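Filed under: Opinion, Food and Shopping

I have bought strawberries at the Orside market most weeks of the season for 17 years, and for most of that time I have carried them home in a thin plastic bag. I think this is fine. I also think the bag should be the last thing on the list when people argue about how fruit ought to be sold, and it keeps being the first.

The case against the bag is easy to make. It gives no protection. It slips, it folds in on itself, and anything soft at the bottom takes the weight of whatever is on top. A strawberry has no skin worth speaking of, and once it is bruised you have until the evening to eat it. I accept all of that. My answer is that a bag is only bad when there is too much in it.

The supermarket in Pakcombe sells strawberries in a hard clear box with a film lid. The box holds more than I want, so the bottom layer is squashed by its own neighbours and I can't see it until I get home. In May I kept a tally of what I threw away. Out of 30 strawberries from one box, 2 went straight in the bin and several more had to be cut in half to save the good side. From the market bag I threw away none that week. One week proves very little, but it matched what I had noticed for years.

What I like about the bag is that you choose. You can have a handful of strawberries and a couple of something else, and pay for that. The stall I use doesn't mind. The supermarket minds very much, and wants you to take a whole punnet of one fruit and a whole tray of another.

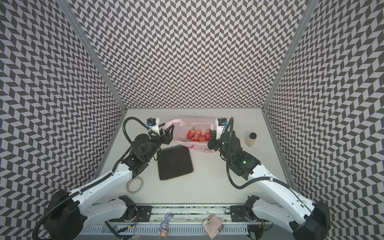 Four strawberries and two small round fruits in a pink bag.

A bag like that is enough for one person's pudding. The fruit can sit side by side at the bottom with little piled on top. I would carry it across town without a second thought. Put three times as much in and I would want a box, and I would say so to anyone who asked.

I don't think mixing fruit is the crime some people make it out to be, either. The usual advice is to keep strawberries away from anything with a stone, as the harder fruit knocks them about. Over a long drive that may be true. For a walk of 19 minutes, which is my walk, small fruit next to small fruit does no harm. I put the firm ones in first and leave the strawberries until the end. The leaves stay on until I am ready to eat, and nothing gets washed before then.

Then there is the waste. Murnell council collects neither the thin bags nor the film lids, so on that score both lose. A bag can be used again if you rinse it and hang it over the tap. Mine last a month or so. I have tried a cotton one from Liew's, the hardware shop, and it was good for apples and poor for anything that leaks. The stains never came out. A shallow bowl with a cloth over it works better than any of them, but I feel silly walking down the high street with a bowl.

I would like the supermarket to put its soft fruit out loose, with a scoop or a pair of tongs, and let people take six pieces if six is what they want. The usual objection is that shoppers would handle everything and leave it spoiled. The market has sold it that way for as long as I have been going, and the fruit at the end of the morning looks much as it did at the start.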